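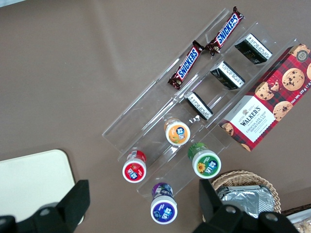
Tidying a snack table is a job most people give to a bored ten-year-old. For the past two years it has also been a favorite test for companies that want to sell you a household robot, and I went to see how it was going. The setup at Vorkell would not scare the ten-year-old. A clear plastic tray has three long lanes, with Snickers bars lined up in one and small black boxes in the next, and four little jars with colored lids crowd the lower end. A box of Walker's chocolate chip shortbread lies alongside. Put like with like and keep the lanes straight. How hard can it be?

Hard enough that Igor Sikora, who runs the company's test room, asked me to come back after lunch. The morning had not gone well. A candy wrapper is slick and gives when you squeeze it, and a round jar wants to roll if you catch it off center. See-through plastic is worse, he told me, because cameras tend to look straight past it to the table.

By three o'clock the arm was behaving. It picked up a bar, thought about it, and laid it down a finger's width from where it belonged. Then it went back and nudged it. I timed the move at 58 seconds. Sikora was pleased, and compared with what I saw on my last visit in February, he had some right to be.

The sales side is less patient. Gallow, a rival, talks about robots that will unload your dishwasher and fold your shirts. When I asked its product manager, Rajkumari Nautiyal, for a date, she gave me a long answer about partnerships. I asked again and got a shorter one — "when it's ready."

Szymon Olszewski has heard that before. He manages a candy and gift store with 200 feet of shelving, and he let one of these firms try restocking at night. "I'd come in and fix what it did," he said. "So now I had two jobs." He still wants one, by the way. He can't find anyone to work the late shift.

I don't doubt the machines are getting better. My trouble is with the word "chores," which the brochures use as if it meant one thing. Sorting sweets on a table under good light is a chore. So is cleaning out a refrigerator while a toddler hangs off your leg, and I have yet to be invited to that demonstration. Sikora says he would not agree to it this year.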